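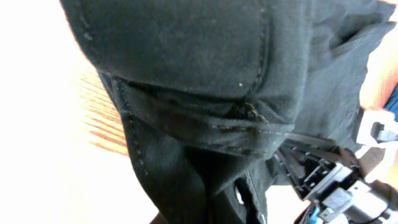 Stitching and a row of grey thread on a black garment.

April
By the Project Lead, Draltden

Thank you again for your patience over the winter, which was a long one for us. I'm happy to say the Torkby side skirt program is back on its feet, and I'd like to walk you through where your money has gone.

The first 100 sets are out of the mould and trimmed. We had trouble early on with the rear corners, where the skirt meets the wheel arch, and ended up reworking the mould twice — a slow business, but the gap is now even along the whole sill. Erdem has taken on the painting and is matching to factory colour codes, so owners won't need to visit a body shop before fitting.

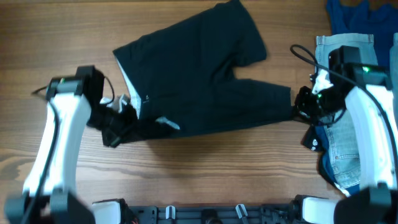
Dark navy shorts on a brown wooden table.

Road testing has been kinder to us. Our own hatchback has done around 3000 kilometres on gravel and highway with the skirts on, and all the clips have held. We did crack one bracket on a steep driveway, and the new one is thicker at the bend.

Spending to the end of the month leaves us $809 under budget, most of it saved on freight. With your approval we'd like to put that toward the Grotatus rear lip, which has five trial pieces waiting for primer. The fitting guide is still in draft, and I'll send it along as soon as the torque settings are checked.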